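Trileck finally let me into its beta

I've been on the waiting list for Trileck since March, and my invite turned up in the middle of dinner. If you missed my earlier moaning on the subject, it's a search app for all the stuff you've already seen: web pages, saved posts, messages you sent yourself at two in the morning and then lost forever. You type in whatever scrap you can remember and it has a go at finding the thing.

Setting up took 11 minutes, most of which I spent hunting for an old password. It then pulled in 463 of my bookmarks (I had no idea I was such a hoarder) and sorted them into piles by topic. Some of the piles are brilliant. Others are plain odd, like the one called "Soup, general", which has two tax guides in it.

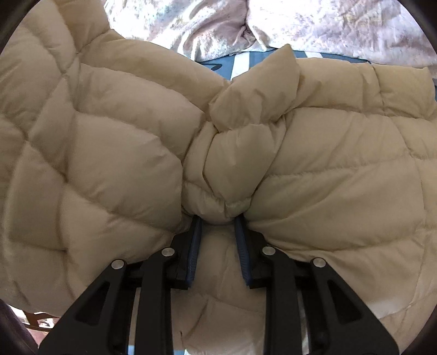 The search itself is quick, and it's very forgiving about spelling, so I get on with it a lot better than I did with Naltov. I typed "blue train article long" and the piece I wanted was second in the list! Naltov would have given me train times. It does struggle with anything behind a login, though, and the phone version logs me out every time I switch networks, so I've mostly stuck to the laptop.

Now, money. The free plan stops at 30 searches a day, and I hit that by lunchtime on my first go. The paid one is £70 a year, which feels steep for something that still can't read a PDF. Ultov, the company behind it, says PDFs are coming "soon", and they've been saying that for as long as I've been on their mailing list. I'd pay half that without thinking, but at the full price I'm going to sit on my hands until the beta's over.

I've got a few spare invites, so hit reply if you'd like one and tell me which browser you use (it doesn't work on all of them yet). And for everyone who wrote in asking about the Dal Bello keyboard, yes, I'm still typing on it, and yes, the space bar still squeaks. Proper review next time.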